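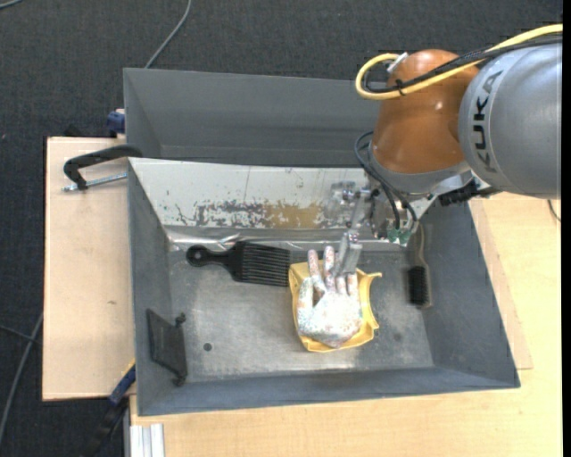
The odds and ends bin: black comb, speckly white hand, yellow pot.

So I've been having a sort out. I know, I know, I said the same thing in January and all I did then was move everything from one cupboard to the one next to it. But it's June, the evenings are light, and I've run out of excuses (also I couldn't shut the drawer on the landing any more, which rather forced my hand).

The landing drawer is where things go in our house when they haven't got a home. Every time we have people to stay it gets another layer. I tipped the whole lot out on the spare bed at 7 in the evening thinking I'd be done in time for a bath, and at half past ten I was still sitting there reading the instructions for a bike light we sold with the bike.

My system, if you can call it that, is one lot to keep, one lot for the charity shop in Drotton, one lot for the tip and one lot for what I call the Don't Knows. The Don't Knows are my downfall. Last time they went in a carrier bag and the carrier bag went back in the drawer! This time I decided they'd have to go somewhere I'd see them, and a grey metal bin with no lid seemed perfect for it. It's got a few pale scuffs on the bottom but it's good and open, so there's no pretending you can't see what's in there.

I'll start with the comb, as it's the easy one. It's a black wide-tooth one with a skinny handle and a little hole in the end so you can hang it up. I have never hung up a comb in my life. Do people? I've got long hair that turns into a bird's nest if I so much as look out of the window on a breezy day, so a wide-tooth comb is the only thing I can get through it after a wash, and I must have bought half a dozen over the years. They go to the same place as hair grips and teaspoons. I only put it with the Don't Knows because I already had one on the bathroom shelf, and then I thought, well, one for the bathroom and one for the swimming bag. Keep.

Then there's the hand. I love the hand and I couldn't tell you why. It's white with tiny flecks all over it, pink and green and a sort of bluish colour, like somebody sneezed near it with a mouthful of hundreds and thousands, and it comes to a rounded point where the wrist would be. I'm fairly sure it came from the big car boot at Ustard, the one on the old showground, where we paid 20p for a whole shoebox of bits and then argued in the car about who'd wanted it. It doesn't do anything that I know of. I've thought of standing it on the windowsill with the plants but I think it would frighten me when I came down for a glass of water. For now it's lying on top of the yellow pot, looking as if it's waiting for somebody to give it some change.

Which brings me to the yellow pot. I say pot. The rim goes out all wavy and uneven and the edges look a bit folded in places, so it's not the sort of thing you'd put on the table for visitors. But it is a lovely cheerful yellow and I've a soft spot for yellow, our old kitchen was painted in a shade called Kistell Butter and I still miss it. I did wonder about using it for pegs. My other half wondered about using it for the tip. We've left it at that for the moment.

As for the rest of the drawer, the charity pile was pleasingly big. Two picture frames, a set of coasters still in the cellophane, and 14 (fourteen!) keyrings, most of them from places we'd never go back to. There was also a jigsaw that says 2000 pieces on the box, and I can tell you it hasn't got 2000 pieces in it because we did it the winter the boiler packed up and there was a gap in the sky you could put your thumb through. So that couldn't go to charity in good conscience. I've kept the box for wrapping paper - yes, I heard myself as I typed that.

The best find was a raffle ticket, pink, number 452, tucked inside an old Mangubat catalogue. I have no memory of the raffle. I spent a good five minutes convinced that there's a hamper out there with my name on it.

What I've learnt about the landing drawer is that it's deeper than I thought, and that it had lining paper in it with little sailing boats on, very faded, from whoever had the house before us. I've left that where it was. I gave it a wipe and put back the torch, the spare fuses, the tape measure and the good scissors, and now it shuts with one finger. I've been opening and closing it every time I go past.

The bin can stay out until the end of the month and then I've promised to be ruthless. If you've got any ideas for what to do with a speckled hand (clean ones please, my mum reads this) then pop them in the comments. Next up is the cupboard under the stairs, and I'm going to need more tea for that one.

Contact me | © All words my own, please ask before borrowing | Back to top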